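Clearing and wiping down a wooden table, quick version

Everything off first. Plates, post, chargers, the lot. Chairs pulled back so you can reach the far side.

Dry cloth before wet — crumbs just smear otherwise. Then warm water, tiny drop of washing up liquid, cloth wrung out hard. Wipe along the grain, end to end. 2 passes is plenty.
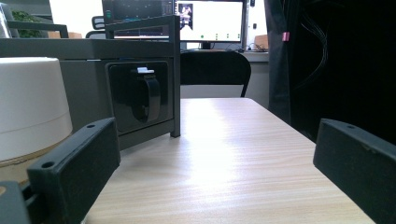
Edges next, poeple always forget the edges. Sticky patch? Damp cloth on it for a minute, then rub gently, no scourers. Dry straight away with an old tea towel. I do ours on a Saturday and just brush off crumbs inbetween.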